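Naima Filali
2018-07-29

ok thread on vitamin D and ferritin testing bc three people DMed me this morning and I'm typing between patients

first. "my labs were normal" is not a result. get the number. get the units. write it down somewhere that isn't the back of an envelope

vitamin D comes back in ng/mL at most US labs. nmol/L elsewhere. 26 in one is a very differnt story from 26 in the other. always look at the units

had someone switch from the Flincombe clinic to us with a printout, no units anywhere. called over, Myrtle Bellamy at the front desk dug it out in two minutes. bless her

B12 next. upper end gets people panicking. saw a 1292 last week, pg/mL, person convinced something was terribly wrong. was taking a big daily supplement. still worth telling your doctor, high without pills is a different conversation

also supplement labels. 2000 IU of D is fifty micrograms. labels are changing over so you'll see both. don't double up thinking they're two things
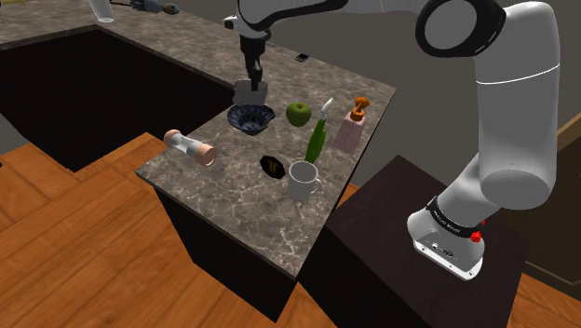
Do I have to fast for a ferritin test?
Usually it's fine to eat, but iron is often drawn at the same visit and a lot of labs want that one fasting and in the morning, so call and ask.

and tell them if you've been sick!! ferritin goes up with inflammation. a bad cold can make low iron stores look ok on paper

Nabil Karam asked about biotin. yes. hair and nail pills. can mess with some thyroid tests, and a few others. ask whoever ordered the test how long to stop beforehand. don't just guess

do not start iron because you're tired. tired is a hundred things. test first, too much iron is its own problem

same goes for retesting D. a week after starting pills tells you nothing much. couple of months, so if you start now, think October

bring the actual bottles to your appointment. or take a picture of the back label, the part with teh amounts. front of the bottle is advertising

Shinji Nishimura has a good handout on reading reference ranges, will link when I find it. I think it's in the Abernathy folder

ok next patient. more on thyroid panels tonight if I'm still awake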